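Rulholm two-tier shelving unit: review after a year
December 22, 2019

I bought the Rulholm for a small village shop that needed somewhere to put crisps and biscuits. It came flat-packed in two boxes, and putting it together took one person an evening. The instructions are drawings only. Step 3 shows the side panel the wrong way round, so check the holes before you hammer the pegs in.

The finish has held up well. Dark grey hides scuffs, though it does show dust, and I wipe it down most mornings. The maker gives a limit of 10 kg a shelf. I wouldn't go near that with tins, but snacks are light and the shelves haven't bowed.

My main complaint is the lack of a front lip. Anything round wants to roll, and crisp tubes are the worst for it once a few have gone from a row. 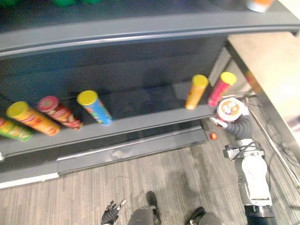 Jaber wrote in to say the Nustel unit has the same fault, and that a strip of clear plastic edging from a DIY shop cured it for very little money. Stick it on before you load the shelf, was the advice, and leave it overnight.

I tried that in November and it works, although the glue left a mark when I moved one piece. The other option is the Proron, which has a proper rail along the front. It is 1000 mm wide against 600 mm for the Rulholm, and it wouldn't fit beside our door.

The kickplate is a good feature. It stops packets sliding underneath and makes sweeping quicker. Ours came with a small dent in one corner and the seller sent a new one without any fuss.

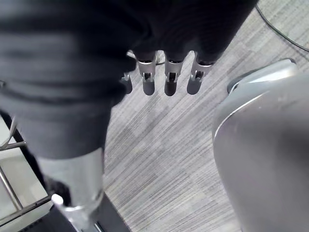

Does it need fixing to the wall? The two-tier version can stand free on a level floor, but I used the brackets anyway. They are in the bag with the spare pegs.

Four stars. I'd buy it again for light stock.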